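Standoff rules for people near a towel-handling arm?

posted by Stoltus

We run two arms on one table doing handover and cloth work. Is there a good rule for where people stand while the arms are live? 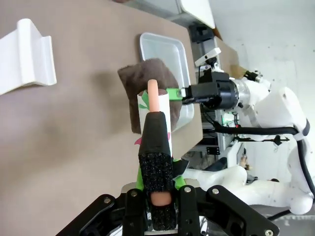 We cap speed at 20 percent during setup, but no one has written down a distance.

Brokitz

Do your own risk assessment first. ISO 10218 and ISO/TS 15066 are the usual places to start. Ours came out at 70 cm from the table edge, taped on the floor.
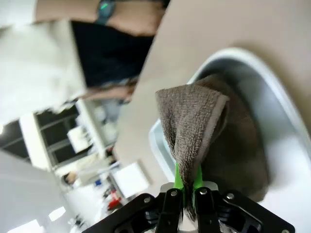 Sleeves and jewelry belong in the written rule too. Ours says nothing on the wrists inside the line, and a watch like the one on the arm past the table would count. Put hands in there only with the arm stopped.

Skarnura

just use tape
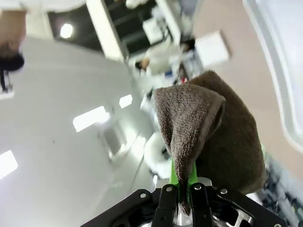
Make one person responsible for the stop button each shift. With more than one person in the room, like the two in white here, agree out loud before you restart.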